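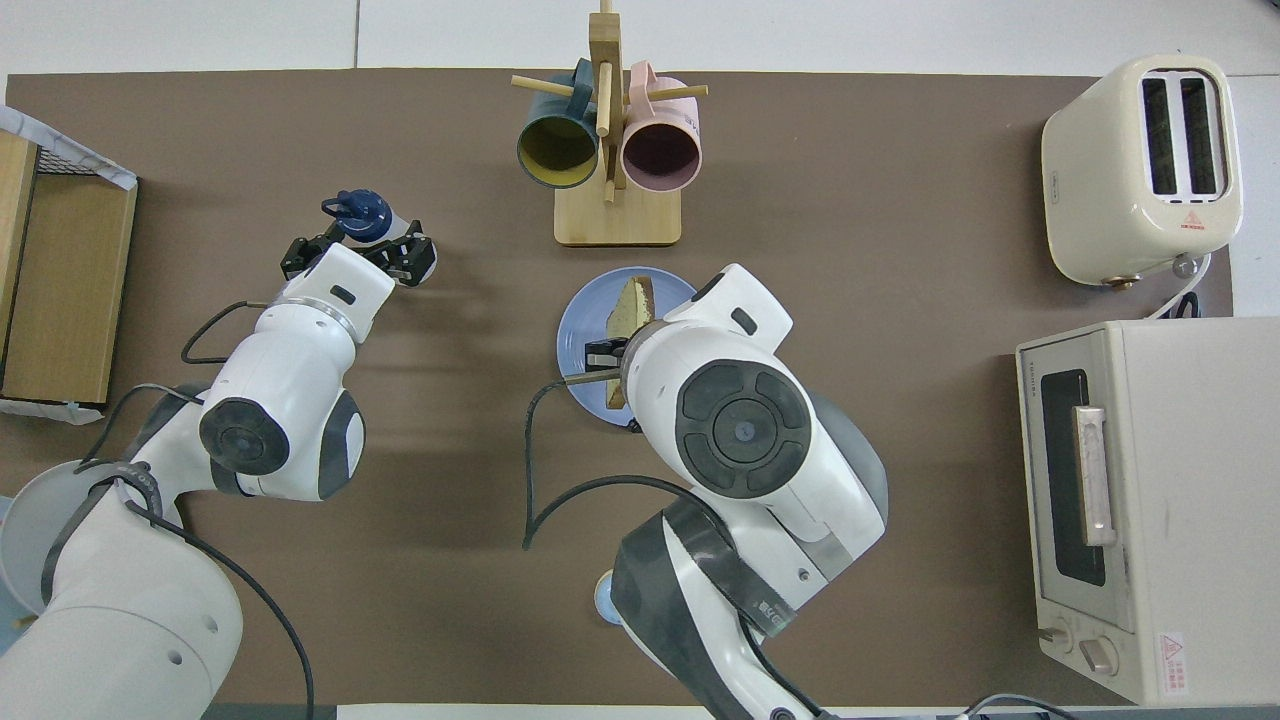

In Defense of the Half-Used Bottle

My sister-in-law, Kirsten Hafstein, came to stay in June and threw out most of my bathroom cabinet while I was at the store. She meant it kindly (she means everything kindly, and I love her for it), and I will admit the shelf looked wonderful afterward. But I have been missing those bottles ever since, and I'd like to say a word on their behalf.

We are all being told to clear things out. Malou Riis, whose newsletter I read every Friday with my second cup of coffee, wants us to keep 300 possessions per person and feel lighter for it. I got as far as the kitchen drawers and had 595, and I felt no heavier than I had before breakfast. What I felt was a bit fond of them all, even the three corn holders.

A half-used bottle is a record of a plan. There was the hand lotion from the winter I was going to take better care of my hands, and the cologne my husband wore for one wedding in Pukenside and never again, though I would still know it anywhere. You can't get that from a fresh one. When I opened the old cologne I was back on that lawn with my shoes sinking into the grass and his uncle telling the long story about the boat.

Now, I'm not arguing for keeping spoiled medicine or sunscreen from another decade. Please do throw those away! And I know that people in small apartments have to be stricter than I am, with my big old house and its deep closets. But I do think we've gotten too quick to call a thing clutter when it is only waiting its turn, and too shy about telling our helpful relatives to leave the cabinet alone.

Kirsten is coming back for the holidays. I've bought her a very nice soap, and I have moved what's left of the bottles to the linen closet, behind the beach towels.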